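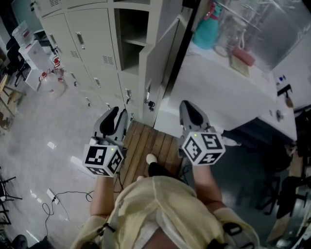
4. Running the Visitor Demonstration

Reading time: 2 min

Complete Section 3 before admitting visitors. The operator wears the harness and holds one gripper in each hand.

4.1 Stand on the wooden pallet facing the lockers. Keep both feet on the boards.

4.2 Hold the grippers forward with the fingers slightly open. Check that the green indicator on each marker cube is lit. If either is dark, stop and repeat step 3.6.

4.3 Keep the patterned faces of the cubes clear of sleeves and fingers. A covered face causes tracking loss.

4.4 Open one locker door fully. Leave the key in the lock.

4.5 Start the Grumlow recorder and wait 3 seconds. Perform the reach, grasp and return motions at walking pace.

4.6 Stop the recorder before stepping off the pallet.

CAUTION: Cables cross the floor beside the pallet. Visitors must stay behind the tripod. Do not allow more than 2 visitors forward at one time.

NOTE: The open day file at Mollport holds 1,470 takes. Do not overwrite it. Save new takes under the visit name.

Revised Jan 14, 2023, A. Hämäläinen

Comments

Koskela_lab: Step 4.5, is the wait needed on the newer recorder? Ours starts at once.

Aatos Hämäläinen: Yes, keep it. The first frames are dropped on both versions.

rtb: Used this for the Mundville visit in May. Step 4.4 should say which way the door swings.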